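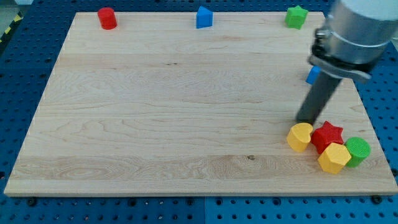 The last bus from Plemov to the university leaves at 5:40 in the evening. For many years this one fact decided who could finish a degree in the town and who could not. If you worked until five at the furniture plant or the hospital laundry, you could reach the bus, but you could not come home again the same night.

I went to Plemov in November to write about the evening college which opened there, in the upper floor of the old teachers' training school. It is called a college, although by law it is a branch, and this difference is the reason for most of its troubles. A branch may teach. It may give exams. It may not award a diploma in its own name, and it does not appear in any ranking of universities, because on paper it does not exist apart from the mother institution, which is 34 miles away.

Danylo Romaniuk has directed the branch from its first semester. He is a tall man who speaks quietly and keeps his coat on indoors. Before he came here he taught statistics on the main campus, and he still thinks like a person who teaches statistics.

"When people ask me if we are a good school, I ask them, good compared with what?" he told me. "For my students the other choice was no school. There is no table in which you can see this."

The branch has more than 200 students. Most of them are between twenty-five and forty-five, and most already tried to study once before. They left for the usual reasons: a child, a sick parent, a job offer which looked better than a lecture hall. In Romaniuk's office there is a cabinet with their old transcripts, and a large part of his first year was spent in reading them. Some had courses that were no longer taught. Others had passed everything except one mathematics exam and had then waited ten years with nobody writing them a letter.

The question of what an old credit is worth sounds small, but it was the hardest one. The main campus had a rule that credits expire after 6 years. Under this rule a woman who had completed almost the whole accounting program would begin again from zero, together with the eighteen-year-olds. Romaniuk asked for a different system. A student who has old credits can sit for a short oral exam with two teachers, and if the teachers are satisfied, the credits come back to life. The campus agreed to try it for 3 years. The trial period ends next summer, and when I visited, he still did not know if it would be continued.

There are good arguments against it, and I heard them too. A dean on the main campus, who asked me not to use her name, said that an oral exam depends too much on who is sitting on the other side of the table. She is worried that a degree from the branch will be seen as a lighter degree. "The employers will not say it aloud," she said, "but they will know which building it came from." She also reminded me that the diploma does not mention the building.

Classes begin at a quarter past six. I sat in the last row in a course on business law, between a man in a postal jacket and a young mother who had her notes in a school notebook with horses on the cover. The teacher did not use slides. She read a rental contract aloud, a real one with the names removed, and after each paragraph she asked who would sign it. The discussion became quite hot, and it continued in the corridor during the break. I have attended many lectures in better buildings where the students did not look up once.

Not everything works so well. The library is one room, and a book ordered from the campus can need two weeks to arrive. The scheduling is done in a program called Pletix, which was bought for the main campus and does not accept any class that finishes after nine. As a result the branch's timetable is entered with false hours, and the true hours are on a sheet of paper by the stairs. New students look at their phones and come at the wrong time. The heating, too, is still set for a school of children, and it turns itself off at four.

Money is the other problem. Tuition at the branch is the same per course as on campus, but a student who takes two courses per semester does not qualify for the state grant, which demands four. A local foundation, Gachanja, pays half of the tuition for students in this situation. Its money is promised only from one year to the next. Romaniuk would like to see the state rule changed, and he has written to the ministry several times. He showed me the answers. They were polite and very similar to each other.

The nearest comparison is perhaps the evening school in Plornance, a larger town on the other side of the river, which tried to go a separate way. It became independent, received its own charter and hired its own professors – and for a few years it did well. Then enrollment fell, and it did not have a bigger institution behind it to carry the cost. Now it offers language courses and a certificate in bookkeeping. Romaniuk knows its former director and they speak often by telephone. He does not want independence for Plemov. What he wants is that the branch can decide its own hours, its own admission rules and its own rule about old credits, and leave the rest to the campus.

On Sunday the building is open for those who have no quiet place at home. I went back before my train, a little after ten in the morning, and two of the classrooms had people in them. The man from the post office was there, without the jacket this time. He is in his fourth year and has two courses left, one of which is the mathematics exam he failed at the age of twenty-two. I asked him what he would do with the degree. He said there was a supervisor position at the sorting center, and that it would probably be given to somebody else before he finished. Then he asked me if I knew anything about integrals, and I had to say that I did not.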